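Home | Articles | Student Projects | Search
9 min read

3.2 The bench task and how the class came to it

When the students of the Burkau robotics course first sat down to choose a task for the June term, most of them wanted something showy, and it took a good deal of friendly arguing before Hertta Ruotsalainen persuaded them to look at the sort of small chore that a school chemistry lesson is full of. Her suggestion was picking up glassware and the odds and ends that lie beside it. We were glad of it, as it gave the class a problem they already knew with their own hands, and one in which the difficulties are easy to talk about — clear things are hard for a camera, soft things change shape when squeezed, and a rack full of square cells gives you plenty of ways to be slightly wrong.

The layout was kept plain on purpose. A rack stood towards the middle of a pale table, with the smaller items laid in front of it, and students working in pairs were asked to write down, before touching any of the controls, which item they thought would give the arm the most trouble.

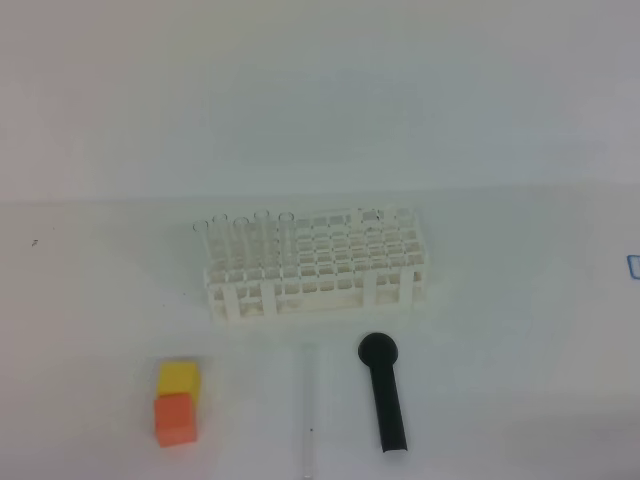 Figure 4. Bench layout with test tube rack, clear tubes, two foam or plastic cubes, glass pipette and black rubber bulb.

Nearly every pair named the pipette, and their reasons made lovely reading. Iida Niskanen wrote that she had to tilt her head to find it herself, so she could hardly blame the camera. Oskari Pesonen was more worried about the bulb, whose long stem and round end would, he thought, want two quite different grips, and he drew both of them in the margin of his worksheet with a great many arrows. The cubes were put there as a kindness to beginners, and we would recommend the same to any teacher trying this with a new group.

3.3 Two views of one table

Each pair then worked from two cameras, a fixed one looking over the bench and a small one mounted at the wrist. We had expected the students to prefer the wrist view, being closer to the action, and for the first few lessons they did. What they slowly found out is that a wrist camera looks wherever the wrist happens to be pointing, and that may well be at the neighbouring desk. 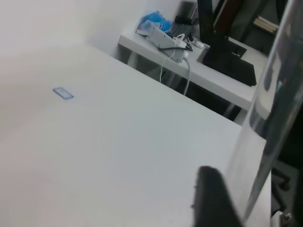 Jalen Haverford's pair spent the better part of a lesson on this, and came back with the sensible idea of sorting their 300 recorded stills by hand into those that held something to be grasped and those that did not. It was dull work and they did it cheerfully. Their rule, which the other pairs later borrowed, was to trust the fixed view for deciding where to go and to bring in the wrist view only for the last part of the reach.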